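# Gargate Media Player – Set-up Guide

## Section 2: Adding your movie library
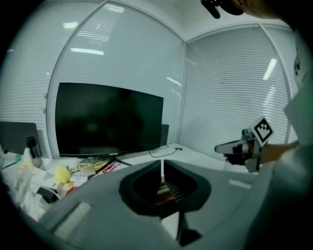

*Hand-held gripper and a second one held from the right.*

This section explains how to bring your movie files into Gargate and how to arrange them by film, series and franchise. Please finish Section 1 (installation and first account) before you start.

### Before you begin

- Your movie files must be on a drive which Gargate can read. Network drives are accepted, but they must be connected before the program is opened.
- Keep one film in one folder. If two cuts of the same film are in one folder, Gargate will show only the longer one.
- The first scan needs an internet connection for downloading posters and cast lists. Later scans can be done offline.

> **Caution:** Do not rename or move files during a scan. The program can lose the connection between the film and its poster, and you will need to scan the whole folder again.

### 2.1 Add a folder

1. Open Gargate and choose **Library** in the left menu.
2. Click **Add folder**.
3. Select the main folder of your movies, then click **Confirm**.
4. Choose the type of content: **Films**, **Series** or **Mixed**.
5. Click **Scan now**. A green bar shows the progress.

A library of 3,000 titles takes 135 minutes on our test computer. You may watch a film during this time, but the menu will answer slowly.

**Note:** Choose **Mixed** only when it is really necessary. With this setting the program must guess what is a film and what is an episode, and short films are often put in the wrong place.

### 2.2 Correct a wrong title

Remakes cause most of the wrong matches, because the old film and the new film carry the same name.

1. Right-click on the poster and choose **Fix match**.
2. Type the title and the year of release in the search field.
3. Select the correct film from the list.
4. Click **Replace**. The poster, the plot text and the cast list are changed together.

If the film is not in the list, click **Enter by hand** and fill in the fields yourself. Only the title is required. You can add your own poster in JPG or PNG format.

### 2.3 Put films in a franchise

A franchise is a group of films that are shown under one poster. Crossover films can belong to more than one group – the file itself is not copied.

1. Hold **Ctrl** and click on each film you want to include.
2. Choose **Group > New franchise**.
3. Give the group a name.
4. Select the order: **By release** or **By story**.
5. For the order by story, drag the films to their places with the mouse, then click **Save order**.

> **Caution:** The command **Delete group with content** removes the films from the library also. If you want to remove only the group, use **Ungroup**.

### 2.4 Share the list with another screen

Gargate can send your library to a television with the Closen or the Bukhari receiver app.

1. Connect the computer and the television to the same home network.
2. Open the receiver app on the television and wait for the pairing code.
3. In Gargate, choose **Settings > Screens > Add** and type the code.
4. Click **Send library**.

Bukhari does not show the order by story in its present version. The films will appear by release. A correction is planned for February.

If the screen is not found, close the receiver app, open it again and repeat from step 2.

Section 3 describes subtitles and sound tracks.

*Text of this section: Jamshid Daneshvar, Plolelell*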